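Olta e Sławomir Dudek juntam-se no single "Fistdale"

A cantora e compositora Olta lançou "Fistdale", o primeiro tema assinado em conjunto com o produtor polaco Sławomir Dudek. A canção já se encontra nas plataformas de streaming e sai com o selo da Plimside, editora independente que acompanha a artista desde o EP de estreia.

"Fistdale" é uma faixa de house melódico a 122 batidas por minuto, com a voz de Olta quase sozinha na primeira estrofe e uma linha de baixo que só entra depois do refrão. O piano foi gravado em casa do produtor, num instrumento vertical que pertenceu à família da mulher, e ficou com a afinação ligeiramente baixa. Dudek tentou substituí-lo por uma versão digital, mas a editora preferiu a gravação original.

Os dois trabalharam à distância durante o inverno e trocaram 56 versões do tema antes de chegarem à mistura final. "A letra ficou pronta numa tarde, o resto demorou meses", contou Olta à nossa redação. "O Sławomir mudava a bateria, eu mudava o refrão, e voltávamos ao princípio."

O single inclui ainda uma remistura de Olszewski, mais rápida e pensada para a pista, com quase sete minutos. Uma edição em vinil de 12 polegadas, limitada a 168 exemplares numerados, será vendida apenas na loja online da Plimside e nos concertos. O lado B traz a versão instrumental e um tema curto, "Segunda Margem", que não vai estar disponível em formato digital.

Olta apresenta a canção ao vivo em junho, numa pequena série de datas em salas do Porto, de Braga e de Coimbra. Dudek estará presente apenas no concerto do Porto, onde fará também um set a solo depois da meia-noite. O espetáculo de Coimbra já está esgotado – foram vendidos 2.515 bilhetes – e a promotora não prevê abrir uma segunda noite.

A colaboração deverá continuar. Segundo a Plimside, há mais dois temas gravados, um deles cantado em português, e ambos farão parte do segundo álbum de Olta. O disco ainda não tem título nem data de saída. O produtor, por seu lado, prepara uma coletânea de remisturas próprias, que inclui uma nova versão de "Fistdale" sem bateria.

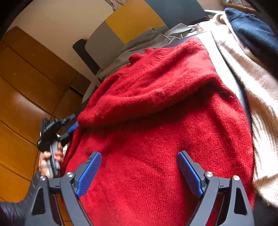 Camisola vermelha de malha sobre o assento de uma cadeira escura.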